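Grindholm Press to publish debut novel by Shabani Mfinanga

The Salt Ledger, a family story set in a lakeside ferry town, goes on sale in paperback and e-book in February

Grindholm Press has acquired world English rights to The Salt Ledger, the first novel by Shabani Mfinanga. The book will be published in February as a paperback original, with an e-book on the same day and an audiobook to follow from Tollix Audio.

The Salt Ledger takes place in Sang, a small ferry town on the shore of a lake that is never named. Neema Okoth, a bookkeeper in her late fifties, comes home after her older brother dies and finds that he has left her the ferry company their father started. He has also left her its debts. The boats need repair, the crew has not been paid in full, and a rival operator named Grultel has offered to buy the landing for less than it is worth.

Neema plans to stay long enough to close the accounts. Going through the old ledgers, she comes across a run of payments in her father's handwriting to a woman she has never heard of. The payments go back to the year the family lost a boat and everyone on it. Her search for the woman takes up most of the second half of the book and brings her back into contact with the sister she stopped speaking to after their mother's funeral.

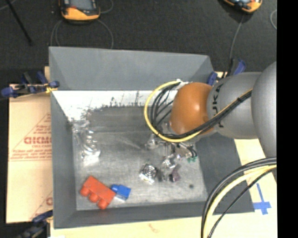
4 min read

The novel is told in three parts. The first and last follow Neema in the present. The middle part is narrated by her father, Elias, as a young man, and covers a single season on the water.

Mfinanga wrote the book over several years while working as a bookkeeper for a freight office. He began with the father's section, which was first written as a short story and sat in a drawer until a friend asked what had happened to the daughter.

"I knew how to read a ledger before I knew how to write a novel," said Mfinanga. "You can tell a lot about a family from what they paid for and what they put off paying for. I wanted Neema to be good at her job and for the job to matter to the story. She finds things out by adding them up."

The book was bought from the publisher's open submissions window, which is held once a year for writers without an agent. Grindholm received 2,977 manuscripts during the last window. The Salt Ledger is the only novel from that group on the spring list.

"The first reader passed it along with a note that said to start at the ferry inspection, and we all did, and then we went back and read it from page one," said the editorial team at Grindholm Press in a joint statement. "It is a quiet book with a real mystery in it. The scenes between the two sisters are some of the best we have had in from a new writer."

The text has changed since it was accepted. An early draft opened with the brother's funeral, and that chapter has been removed. The sister, Rehema, was a minor figure in the first version and now has a larger role, including a long chapter in which she and Neema take the last working boat across the lake at night with a load of school desks.

The cover shows a hand-drawn map of the landing at Sang. The same map is printed in full inside the book, along with a short list of the boats and the years they were in service.

Grindholm will print a reading group guide at the back of the paperback. It includes questions for discussion, a conversation with the author, and the original short story in the form it had before the novel was written. Bookstores and libraries that order through the publisher may request a set of bookmarks and a poster of the map.

Advance reading copies are available now to reviewers, booksellers and librarians, in print and as a digital file. Print copies are limited and will be sent in the order requests come in. An extract from the opening chapter may be reprinted with permission. Mfinanga is available for interviews and for bookstore and library events, in person or online, from February onward.

About the author

Shabani Mfinanga is a bookkeeper and writer. His short fiction has appeared in small magazines. The Salt Ledger is his first novel, and he is at work on a second, set in the same town a generation later.

About Grindholm Press

Grindholm Press is an independent publisher of fiction and narrative nonfiction. It puts out a spring list and a fall list each year and accepts work directly from writers during its annual submissions window.

Review copies, interviews and extract requests: contact the publicity desk at Grindholm Press. Please include the name of your publication or store and a mailing address.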